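Courses > Home Skills > Kitchen Unit > Handout 6: From Sink to Dishwasher
12/12/24, posted by the Kitchen Unit instructor

OK, so last week we did pots and knives at the Carneck kitchen, and this week is the part of the unit everybody groans about: the dishes. I happen to love dishes (I know, I know), so bear with me while I get a little carried away.

First, a word on zones. When I say "wet side" I mean the sink and whatever sits in it or right next to it. The "machine side" is the dishwasher and the bit of floor its door takes up when it's down. Most of the mess I see in kitchens happens between the two! People carry a dripping plate over the counter, set it down "for a second," and now there's a puddle to wipe. On a glossy white counter you'll see every single drop.

So keep the trip short. Open the dishwasher before you touch a dish, scrape into the trash, and go straight from sink to rack. If you've got a drying rack that can sit across the basin, put it there and let it drip into the sink. I fought this for years and kept mine on the counter with a towel under it, and the towel was always soggy. 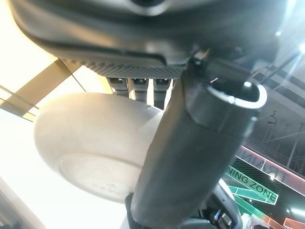
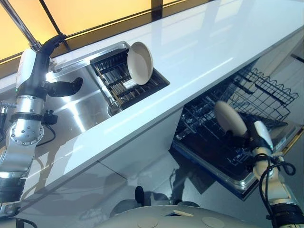

Second picture: black rack across the steel basin, one plate standing in it, dishwasher open under the counter.

Plates go in on edge, whether it's the drying rack or the machine. In the lower rack I face them toward the middle, where the spray is strongest in most machines. Leave a gap between them. Two plates touching will come out with a stuck-on crescent of last night's sauce, and then you're washing them twice.

Bowls are fussier. Tip them so water can run off the foot, or you'll get that little gray pool on the bottom that goes all over your socks when you unload. Big plates can block the spray arm, so give it a spin with your finger before you shut the door.

For the temperature question from last time: I run ours at 70 degrees Celsius for the greasy loads (the Jerkon manual in the binder only gives Celsius, sorry). Everyday plates do fine on the cooler setting.

Before Thursday, please unload and reload one full rack at home and time yourself. Nearly 20 minutes is fine for a first try, and take it slow with anything that chips. Bring your time and one thing that annoyed you, and we'll start there. Also, the Tiwari reading on drying and storage is in the folder, pages 70 and on.

Last updated: December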